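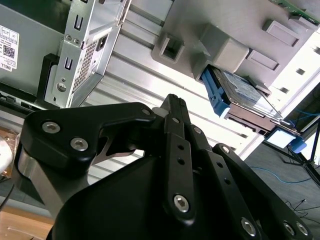 Siriporn Ruangrit asked it first, at the April briefing: if the arm does the opening up and the drives, what's left for the bench? Fair question, and most of what's below came out of the half hour after it. Answers are short. More when there's time.

ROBOT ON THE DISMANTLING BENCH – YOUR QUESTIONS

Am I losing my job?
No. Nobody on the dismantling benches at Dillberg is being let go because of Ira. That's in writing, copy in the break room. Two people who leave this summer won't be replaced like for like, better you hear it from us.

What is Ira?
The name for the arm and its software together. Supplied by Pellegrini, set up on site by their people and ours.

What will it work on?
Desktop towers only, for now. Hard drives first, then memory, then cables if we get that far. No laptops, no screens, no printers. Laptops are glued and clipped six different ways and it isn't worth the grief yet.

Is it doing real work already?
Trial. Every machine it touches gets checked by a person afterwards, and the person's count is the one that goes on the sheet.

Who is responsible if a drive gets missed?
The person signing the sheet, same as today. Which is why the signing time has been made longer, not shorter. If you feel rushed on checks say so to the shift lead, that day, not at the end of the week.

Will there be targets against the robot?
No. It is slower than any of you at the moment anyway. Roughly 20 minutes for a tower that a person does in 5. It gets to run through the night, that's the point of it.

What changes on my shift?
– Sorting and testing go up. Less time bent over a case with a screwdriver.
– One person per shift is the Ira minder. Rota, not a fixed post. Swaps allowed.
– Start of shift you empty the overnight trays before anything else. Yes even Mondays.

Do I get trained? Paid?
Both. Two half days, in work hours. The minder rate is on top of your normal rate for the hours you do it. If it isnt on your payslip, go to the office straight away.

What does it struggle with?
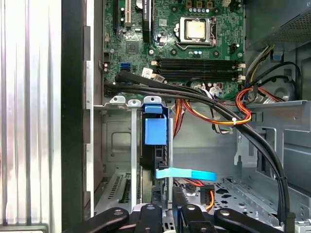
Cables, mostly, and Cinzia Fabbri put it better on the feedback sheet: every tower that comes in has been got at by somebody before us, so the loom is never where the maker left it, and a person just shoves it aside without thinking. Agreed. Ira has to be told what "aside" means. Stuck screws are the other one. Both go to the reject shelf and a person finishes them by hand.

Can I stop it?
Yes. Anyone can. Red button, either end of the bench. You will not be asked to justify it. Write down the time and roughly what was going on, that's all.

Does it film us?
Its cameras point at the work. Hands and sleeves can get in shot. Recordings are kept 48 hours then wiped unless there's been an accident. They can't be used for timekeeping or discipline – also in the written agreement.

My back is bad. Can I ask to be moved to testing?
Ask now, before the rota is fixed. People with a health reason go frist.

When is it decided whether Ira stays?
End of the trial. The bench staff get a vote on the recommendation, the final say is with management. We pushed for more than that and didn't get it.

What about the Larkska site?
Nothing planned. Anyone telling you otherwise is guessing.

My question isn't here.
Put it in the box or leave a comment. Page last changed 10/05/2026.

Filed under: Workplace changes | Bench & sorting | FAQs

3 comments

nightshift_2
Who empties the trays if the minder is off sick? Last time it was just whoever walked past

Marta
The longer signing time is good, thanks for that. Would still like to see the vote question worded before we vote on it.

bench4
Did the minder training. Bit quick on the reject shelf part, the rest was fine. My wrists are happier I'll say that much

Contact the bench reps | © Dillberg Staff Pages | Back to top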